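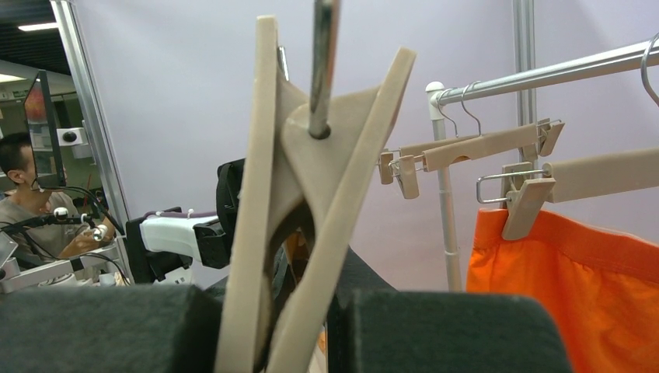

Storing sheet maps: the case for hanging

Koltcombe's June survey set has 96 sheets, and most libraries would lay them flat. I would hang them.
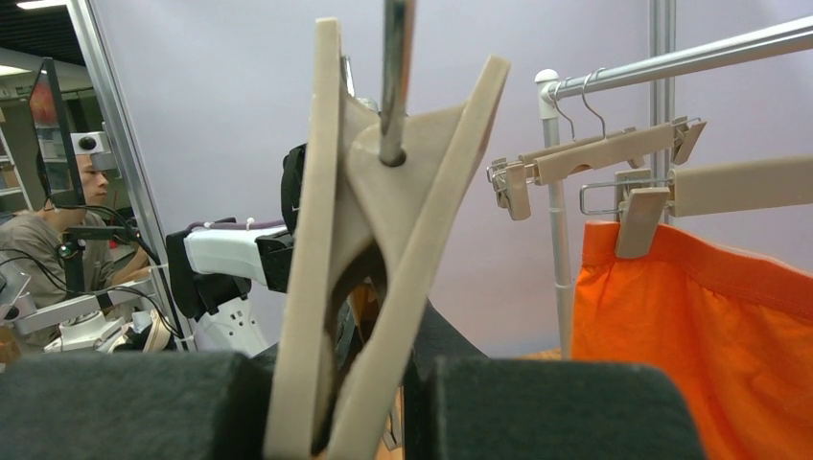
Drawer storage abrades the folds of any sheet pulled often. Suspension avoids this, provided the grip is broad. A trouser-hanger clip, with long flat beige jaws and a metal rod through the pivot, is the wrong pattern for old paper unless lined with board.

The Etovia catalogue lists 1103 sheets, up to 600 of them linen-backed. Those hang well.

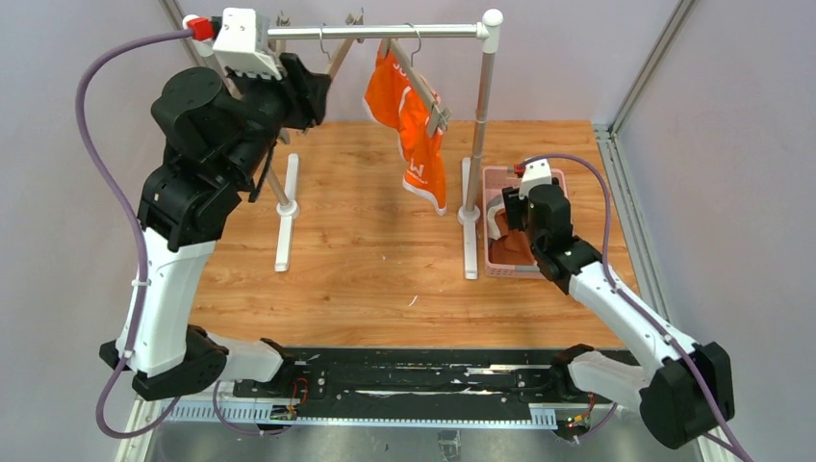
Two arms at the clothes rack.

Unbacked sheets should stay flat. 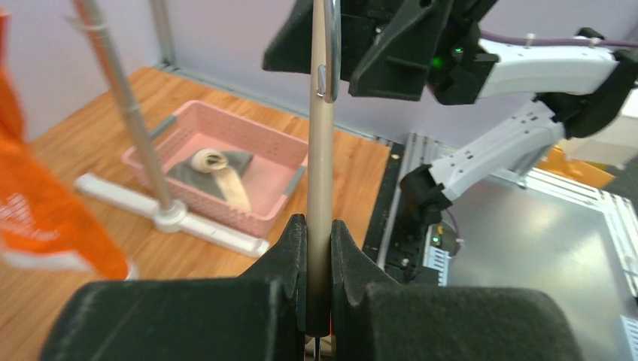 Scale bars distort when paper creeps under its own weight - a fault on the Brutila plans. The hook matters less: curved chrome on a slender rod is adequate. I would still remeasure every 100 sheets.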